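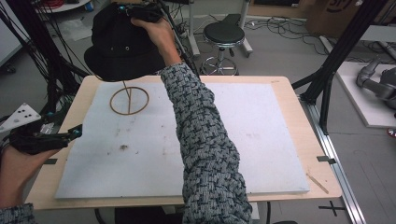
Bucket hat

A bucket hat is a soft hat with a wide brim that slopes downward all around the head. It is usually made of cotton, canvas or denim, but wool, nylon and terry cloth are also used. Many models have small metal or stitched eyelets on the side of the crown, which let air pass through. The hat has been worn by farmers, fishermen, soldiers, musicians and tourists, and it is sold in almost every country.

Names

In English the hat is also called a fishing hat or a session hat. In Ireland there is an older tweed form which is often called the Irish walking hat. In Australia the cotton version can be sold under the name giggle hat, a word that comes from the army. The name "bucket" refers to the shape of the crown, which resembles a pail turned upside down.

Origin

The early history of the hat is not well documented. Most writers place its beginning near the start of the twentieth century, among country people in Ireland who needed protection from rain. These hats were made of wool felt or tweed. The natural oil left in raw wool helped to keep out the water, and the hat could be folded and put in a coat pocket.

Soldiers of several armies later wore cotton hats of a similar cut in hot climates. In the 1960s the hat entered women's fashion, where it was made in stiffer fabrics and worn higher on the head. In the 1980s it became popular with hip-hop musicians in New York, and in the 1990s with followers of British guitar bands.

Construction

The usual pattern has three parts: the tip, which is a flat oval or round piece on the top; the side band; and the brim. The side band is cut in two or four pieces and sewn to the tip. The brim is cut as a curved ring in two layers, and rows of parallel stitching are put through both layers to give it some stiffness. When the rows are close together the brim holds its line, and when they are far apart, or absent, it becomes floppy.

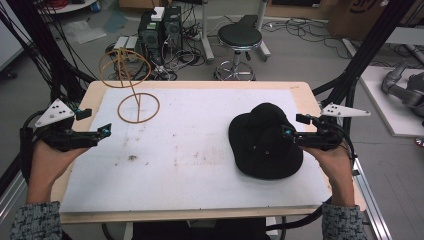 A black bucket hat with rounded crown and wide brim

Not all hats follow this pattern. In some the crown is rounded instead of flat, and is made from wedge-shaped pieces that meet at the center. The pattern maker Imre Hegedűs considers the rounded crown to be a separate type, nearer to the cloche. Fatima Chauke does not accept this division, and in her notes on sewn headwear she treats both as variants of one hat.

The width of the brim is measured from the seam to the edge. The workshop Dredik, which makes hats for garden workers, offers brims of 45, 67 and 80 millimeters. Its narrowest model is intended for children.

Reversible hats are made as two complete shells, placed one inside the other and joined at the edge of the brim. Eyelets are normally left out of them.

Care

Cotton hats can be washed by hand in cool water. The maker Vimley recommends to dry them over a bowl of suitable size, so that the crown does not shrink unevenly. Tweed hats should be brushed when dry and kept away from direct heat. Black and navy cotton loses its color first at the fold of the crown and along the edge of the brim.

Related hats

The boonie hat has a flatter brim and a chin strap, and often a band of loops around the crown. The cloche fits closer to the head and is traditionally made of molded felt. The Israeli tembel hat has a narrower brim and no stiffening. The sailor cap known as the Dixie cup has its brim turned up.

See also

Boonie hat
Cloche hat
Sun hat
Tweed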